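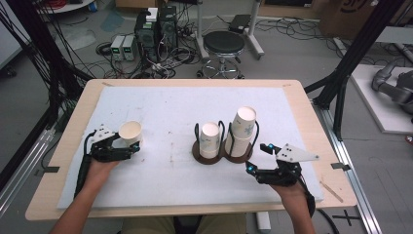
March, evening

Got to the workshop in Andport just after 5 and stayed until they wanted to lock up. Most of the time went on the hand-held grippers. The left one had developed some play in the jaw again, same joint as last month, so I took the pin out and packed it with a thin washer. It closes square now. I should do the right one before it goes the same way.

Then cups. The paper ones weigh next to nothing and the jaws want to crush them if I squeeze the handle the way I would for a block of wood. Grabbing by the wall is worst. Near the rim is better, as the rolled edge stiffens it. I did 17 goes at taking a cup, turning it over and putting it on the holder, and bent three cups badly enough to bin. The later goes were slower and cleaner. My wrists ached by the end.

The foam mat is staying. It takes the knock out of putting things down and I have stopped chipping the finger ends on the wood. It marks easily, though, and won't wash.

Cables are still the main nuisance. The right-hand one drags on my forearm whenever I reach across, and I have started leaning to suit it, so it all feels crooked. I'd like to bring both down from overhead. Melletti do a light spring arm that might hold them, but postage is nearly as much as the arm. Will look in the scrap bin at Bamthorpe first.

Wrote the jaw settings in the blue notebook, page after the motor notes. The Cruzado firmware update can wait until the build is otherwise working, I don't want to change two things at once.

To get: washers, M3 pins, black tape, another sleeve of cups. Ate on the bus. Home by ten.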